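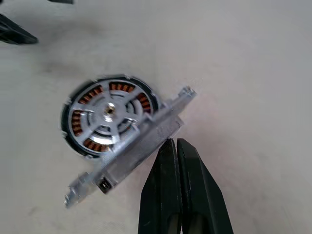 A motor and bracket assembly on the bench, from the wrist camera.

About Arkholm

We teach robot arms to handle the kind of parts that people pick up without a second thought: motors, brackets, connectors, odd little castings with a notch at one end. We do it by collecting examples. A person guides the arm through a job, the arm's cameras and joints record all of it, and that recording becomes one more thing a learning system can study. Then we move the part and go again!

Arkholm started with 3 people, one secondhand arm and a rented room above a tile shop. Golnar Rostami had spent years repairing electric motors and kept running into the same problem with automation: the robot did beautifully until a part showed up turned the wrong way. Akash Mittal was writing the software for one of those robots and was just as fed up. They decided to work on it together, and the first thing they agreed on was that they needed far more examples than anybody was giving them, and much messier ones.

What we do all day

Most of our work is teleoperation. An operator sits at a station, holds a pair of handles and drives the arm, watching through the cameras. The wrist view is the one our operators love best, because it shows how the fingers are lining up with the metal just before they close. Each run is called an episode, and a normal session is 40 of them on a single part — long enough to get into a rhythm, short enough that your hands are still fresh at the end.

Between episodes we change things. We turn the part, slide it toward a corner, swap the lighting, start the gripper from somewhere awkward. We keep the fumbles too, as long as the operator recovers, and we label them so the people training the model can decide how to use them. A slip followed by a good second try is some of the most useful material we have (and it's fun to watch).

Shiny parts get extra time. Bare metal throws highlights all over the place, and copper windings have to be treated gently, so our operators learn where a motor can be gripped and where it can't before they ever drive the arm.

Stodska and Akl

Stodska is our recording software. It keeps the video, the joint positions and the gripper opening lined up in time, and it lets an operator add a note by voice without letting go of the handles. Akl is the review tool. Every episode gets watched by someone who didn't record it, and that person can pass it, trim it or send it back. Truststead, our longest-running partner, uses the reviewed sets to train its own picking models, and their engineers visit every May to try the stations for themselves.

Who we are

There are 8 of us now. We've got former repair techs, a piano teacher with wonderfully steady hands, two programmers and a machinist who makes our fixtures. Everyone records, Golnar and Akash included, and new people spend their first 40 episodes sitting next to somebody experienced.

If you have a part that gives your robots trouble, we'd love to see it. Visitors are welcome at the shop in the afternoons, and yes, you can drive the arm.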